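La peinture Kinon « Ardoise 47 », pot de 3 litres

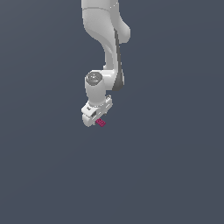 Bon, je vous préviens tout de suite, c'est ma préférée de toute la gamme et je ne vais pas être objective ! L'Ardoise 47 est une peinture mate pour murs intérieurs que je vends à l'atelier depuis l'ouverture et que j'ai chez moi dans le couloir, dans la chambre du fond et, depuis cet été, sur un pan du salon. On me demande toujours si c'est un bleu ou un gris. Les deux, mes amis. C'est un bleu-gris ardoise, posé en grand, sans motif et sans frise, avec un blanc à côté pour le réveiller. Si vous hésitez entre plusieurs blancs pour aller avec, prenez-en un légèrement cassé, le blanc très froid tire le mur vers le bleu marine en fin de journée et certains clients sont surpris.

Le pot contient 3 litres et coûte 39 euros. Oui, c'est plus cher que le pot du supermarché de bricolage, je sais, on me le dit au comptoir toutes les semaines. Mais elle couvre bien, vraiment bien. Sur un mur déjà peint en clair, je passe deux couches et je range mes rouleaux. Sur du plâtre neuf, il faut une sous-couche, et là je ne négocie pas : j'ai vu trop de murs qui boivent n'importe comment et qui finissent avec des auréoles (le mien compris, la première fois, dans l'entrée, j'étais pressée).

Comment je l'applique

Je remue longtemps, avec un vrai bâton plat, en allant chercher le fond du pot. Les pigments sombres descendent quand le pot est resté sur l'étagère. Ensuite les angles à la brosse à rechampir, puis le rouleau à poils moyens, par carrés, en croisant, et je termine toujours du haut vers le bas. Ne revenez pas sur une zone qui commence à tirer ! Si vous voyez une petite coulure, laissez sécher, un coup de papier très fin, et on reprend à la deuxième couche. Entre les deux, j'attends le lendemain matin. L'étiquette dit moins, mais moi je dors mieux comme ça.

Pour le rouleau, j'aime bien le Rankin à manche court, que vous trouverez aussi au rayon outillage. Il ne perd pas ses poils et il se nettoie à l'eau tiède avec un peu de savon noir. Le bac, prenez celui que vous voulez, franchement un vieux bac propre fait très bien l'affaire.

Où la mettre (et où j'éviterais)

Dans une chambre, c'est un bonheur, surtout derrière la tête de lit. Dans un bureau aussi. Dans une petite pièce au nord, j'ai longtemps dit non, et puis une cliente, Isla Laing, m'a montré les photos de son cabinet de lecture tout peint en Ardoise 47, plafond compris, avec une seule lampe jaune dans un coin, et j'ai changé d'avis. C'était superbe. Il faut juste assumer le côté cocon.

Par contre, pas dans la douche, pas derrière la plaque de cuisson. C'est un mat profond, il marque si on le frotte trop fort, et la graisse ne lui réussit pas. Pour la cuisine et la salle de bains, la même teinte existe en satiné sous la référence Trurnonell 600. Les deux finitions n'accrochent pas la lumière pareil, alors évitez de les mettre côte à côte sur le même mur, on voit la différence dès que le soleil tourne.

Les petites questions qui reviennent

Est-ce qu'elle sent ? Un peu, le premier jour. J'ouvre les fenêtres et j'y dors le soir suivant sans problème.

Est-ce qu'on peut la mettre sur du bois ? Sur des boiseries bien poncées et avec l'apprant qui va bien, oui, mais je préfère le satiné pour les plinthes et les portes, à cause des chaussures et des coups d'aspirateur.

Est-ce que je peux avoir un échantillon ? Bien sûr ! Demandez le petit flacon au comptoir ou ajoutez-le à votre commande. Peignez une grande feuille de papier épais, pas directement le mur, et promenez-la dans la pièce le matin, le midi et le soir. Les couleurs sur écran, méfiez-vous, la vôtre et la mienne n'ont sûrement pas les mêmes réglages.

Et les retouches ? Gardez un fond de pot bien fermé, avec la date écrite sur le couvercle. Si vous rachetez plus tard, donnez-moi le numéro de lot, je regarde si j'en ai encore. D'un lot à l'autre ça bouge très peu, mais sur un grand mur en plein jour, un œil exercé le verra.

Livraison et retrait

Le retrait se fait à l'atelier de Nundinberg, côté cour, sonnez fort. J'expédie aussi, bien emballé, couvercle scotché. Les pots non ouverts sont repris, les pots ouverts non, et les teintes préparées à la demande non plus. En août je suis seule à la boutique, donc soyez gentils si je réponds aux messages avec un peu de retard.

Fiche mise à jour le 2022-08-14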